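Skarkosik Wildlife Park and Botanical Garden
Opening Inspection Checklist, Visitor Side, with Comments
Month: June
Walked by: Boonsong Ruangrit and Braulio Magaña
Read by: Konrad Kalinowski, park operations

Marks used: OK = in order. R = repair, park can open. C = closed to visitors until repaired.

SECTION A. MAIN GATE AND TICKET SQUARE

A1. Turnstiles move freely in both directions — OK
A2. Wide gate for wheelchairs and strollers opens fully — R
Comment: The lower hinge is making noise and the gate stops before the end. A wheelchair can pass, but the person who pushes must hold the gate with the foot. Please order the same hinge as last time, not the cheaper one.
A3. Map board readable and correct — R
Comment: The map still shows the old path to the Lavden pond. Two families asked us for the way while we were standing there.
A4. First aid box complete, seal not broken — OK

SECTION B. PALM WALK AND LAVDEN POND

B1. Boardwalk planks firm — C (pond side only)
Comment: Three planks beside the second bench are soft when you step on them. We put the chain across and the sign "Please use other path". The sign is only in English, we need also Spanish.
B2. Handrail height and strength — OK
Comment: Handrail was shaken by hand at every post.
B3. Dead palm leaves above the path removed — R
Comment: Old leaves are hanging over the royal palms corner. They are heavy and can fall with wind. The garden team should cut them before Friday, when the school groups are coming.
B4. Life ring and rope at pond — OK
B5. Water lily basin, edge visible to small children — R
Comment: The plants are growing over the stone edge so it is difficult to see where the path finishes. Cut back by one hand width.

SECTION C. PRYDDERCH AVIARY (WALK-THROUGH)

C1. First door and second door cannot be open together — OK
C2. Door closers — R
Comment: The inside door closes slowly. I stood there and measured with my watch, 55 seconds. The birds learn this very quickly. Adjust the closer today if possible.
C3. Net without holes — OK
Comment: Checked from the ground and from the upper bridge. The repaired place near the fig tree is holding well.
C4. Floor not slippery — R
Comment: Fruit was dropped under the hornbill feeding table. Wash the floor also at 2 in the afternoon, not only in the morning.
C5. Hand washing point has soap — OK
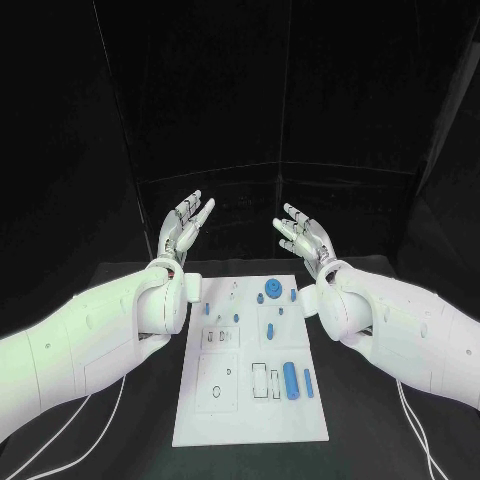
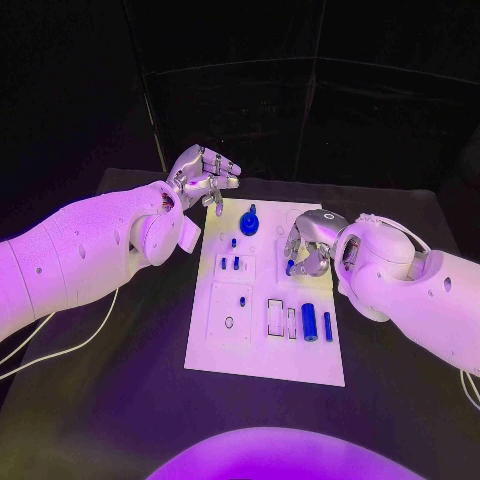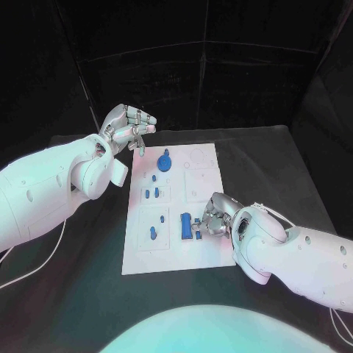

White robot arms and a white board on a dark table.

SECTION D. DEER AND TAPIR ENCLOSURES

D1. Visitor fence, no loose wire at child height — R
Comment: One wire end is sticking out beside the feed machine. Braulio bent it back with pliers, but this is only for today.
D2. Keeper gates locked, padlock pulled by hand — OK
D3. Distance between visitor rail and inner fence kept — OK
Comment: Somebody moved the flower tubs too near to the inner fence, so a child could climb on them. We moved them back. Please tell the garden team the place of the tubs is marked with paint on the ground.
D4. Shade and water for animals — OK
D5. Warning signs — R
Comment: The tapir sign is faded by the sun, the word "bite" is almost gone.

SECTION E. ORCHID HOUSE

E1. Glass panels, no cracks — OK
E2. Fog system switches off at set humidity — OK
E3. Electric boxes closed and dry — C (back corner)
Comment: The cover of one box is missing a screw and there is water below it. Sakda Rojanasak switched off this line. The back corner stays dark and closed until the electrician has seen it.
E4. Emergency exit free — R
Comment: Bags of bark mix were standing in front of the exit door again. This was written also in the last checklist. The bags belong in the Fornard shed.

SECTION F. VISITOR TRAM

F1. Brakes tested empty and on the hill — OK
F2. Seat chains — R
Comment: The hook on the last car is bent. Do not use the last row.
F3. Driver radio — OK

OPEN POINTS FROM THE LAST WALK

Item 60, broken step at snack kiosk: repaired, closed.
Item 162, missing lid on drain near the parking: not repaired. A cone is standing there now, but the cone is light and the wind takes it. Benjamín Orellana has the measure of the lid and will ask for the price.

Next walk begins at the tram station, in the opposite direction — please bring the long ladder and the spare padlocks.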